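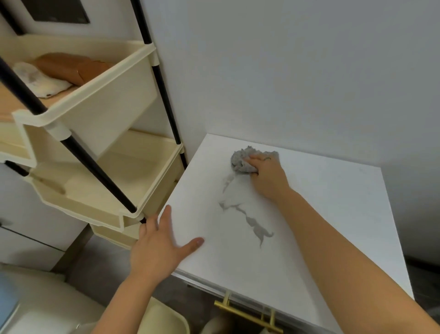
Grey cloth, white cabinet, first wipe of the morning.

I have become a bit obsessed with the top of this cabinet. It started in April, when I cleared everything off it meaning to dust and put it all back, and then I liked the bare white so much that I only let the lamp return (and even the lamp is on probation).

The thing with a matte white top is that it shows everything. Tea rings, pencil, the grey smears you make while trying to get rid of the other grey smears! For ages I was using far too much water and pushing it about. Then Venkatesh Nair, who I used to share a kitchen with, told me to wring the cloth until it stops dripping, bunch it up into a ball and start at the wall end, then work forwards. One hand flat on the corner to keep the whole thing steady, then a second go with a dry cloth. It takes 2 minutes and I love it. I do it before breakfast now, with the radio on.

I'm still very pleased with the gold bar handles too. They came from Skukstead, 92 pence more each than the plain ones, and I dithered over that for almost a fortnight, which is ridiculous given how happy they make me every time I open a drawer. They do pick up fingerprints, so they get a rub with the dry cloth at the end.

Next to the cabinet is the slim shelving unit, black poles with cream baskets, and that's my job for this weekend. The bottom basket has turned into a home for anything without a home - batteries, ribbon, a tape measure, three half-used notebooks and the instructions for a kettle we no longer own. I want one for post, one for sewing bits and one for cloths, so the clean ones live within reach of the place I use them most. Labels are tempting. I've got a roll of the brown paper sort left over from jam making and I'm itching to use it up.

If anyone knows what shifts a tiny scuff from a matte finish without leaving a shiny patch, please tell me in the comments. I've got one on the right-hand side and I'm scared to scrub it!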